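Bedding notes: dark throws on light-duty comforters

The linen section of this newsletter has been short for a few issues, so this one goes into more detail on a subject that keeps coming up at the counter: what to do with the dark top layer. By that we mean the fleece blanket, bath sheet or throw that ends up on top of the comforter and stays there from October until spring.

Lint transfer

Dark napped fabric does two things to a bed. It sheds its own fiber onto the comforter, and it picks up whatever the comforter is losing. On a black or navy piece the second effect is the one people notice. New fleece sheds most during its first 3 washes. We recommend running those separately, inside out, on a cool setting with a reduced amount of detergent. Fabric softener leaves a film on the pile and should be left out for good.

The Kragh throw (the heavier of the two we stock) has a cut pile on both faces. The Juvard has a cut pile on one face and a flat knit on the other. If the flat side goes down, transfer to the comforter is noticeably lower. Several customers have had the Juvard upside down for a year and reported it as a defect.

Dye

Dark colors over a warm mid-tone comforter – rust, tan, ochre – are fairly forgiving. The same fabric over white or cream is a different matter. Test before first use: dampen a white cotton cloth, press it on an inside hem for 10 minutes under a book, and check it in daylight. Any color on the cloth means another cold wash. Vinegar in the rinse does not set modern dyes, whatever the older leaflets say. The Zimgate sheet we used to hand out had this wrong and has been withdrawn.

Lay the piece flat or fold it

A throw left spread over a comforter that has not been straightened will take on the creases of whatever is under it. In fleece these are shallow and shake out. In terry they stay longer, particularly where the fabric has been slept on. Straighten the comforter first, working from the foot of the bed toward the head, then lay the dark piece with the pile running down toward the foot. Pile direction is easy to find by hand: it feels smooth one way and slightly rough the other.

If the throw is going to be folded, fold in thirds lengthwise and place it across the lower part of the bed. Change the position of the folds every couple of weeks. A permanent fold line in dark pile reads as a gray stripe, and brushing only partly corrects it.

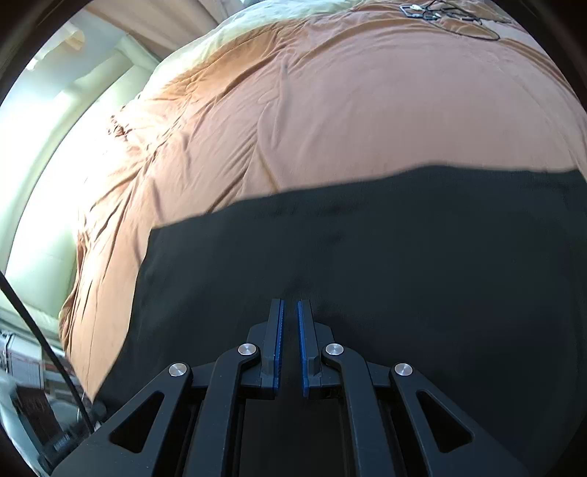 Dark, soft-textured fabric over a rumpled brown-orange comforter.

Drying

Tumble on low, or line dry out of direct sun. Take fleece out of the dryer slightly damp and shake it by the short edge. Comforters need longer than the machine's sensor usually allows. The fill at the corners is the last part to dry and should be checked by hand, squeezing each corner separately. Dry the two items in separate loads – a shared load puts the lint straight back.

Clean the dryer screen after each load, including after the comforter. The screen housing also needs a vacuum now and then, with the machine unplugged.

Stock and service

The Flusier lint brush is back in. It is the double-sided model, item 554, and it replaces the adhesive rollers, which we no longer carry. Use it in one direction only and clean the face against the base after each pass. It is not suitable for open-loop terry, where it will pull threads.

Comforters can be left for washing at the service desk up to and including Sat 19 June. After that the large machine is out of use while the drum bearings are replaced. Smaller items, throws included, are not affected. Please empty duvet cover pockets and close all zippers before drop-off.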